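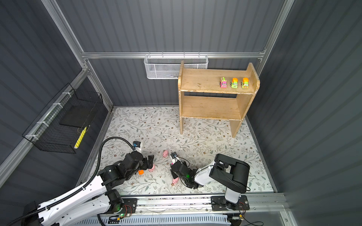

Judite Simões would like the second pair of arms bought before winter, and she told last month's planning meeting at Ketdale so in a good many more words than that. Waiting another year, she argued, would only mean paying twice for the same training, once for the people who know the setup now and again for whoever comes after them.

The meeting, which ran well past its usual hour (the coffee gave out long before the questions did), was called to settle how the workshop should spend its equipment money on the tidying project, where pairs of arms are being taught to handle toys and put things on shelves. The sum on the table is $53,000, and everybody seemed to have a fond idea of where it ought to go.

Victor Barasa, who keeps the budget, came with two quotes. Okik has offered a complete two-arm station, rail and wrist cameras included, with delivery in eight weeks. Gajdoš would sell the arms alone for a good deal less, and leave Ketdale to build its own enclosure, as it has been glad to do before. Barasa leans toward the second, though he was kind enough to allow that evenings spent cutting aluminum aren't free either.

Spare grippers, cables and a four-year service plan will be budgeted separately this time, a change that drew warm nods all around the room.

A final vote is expected in October, once the revised quote from Okik is in. Comments from members can be left at the front desk until then.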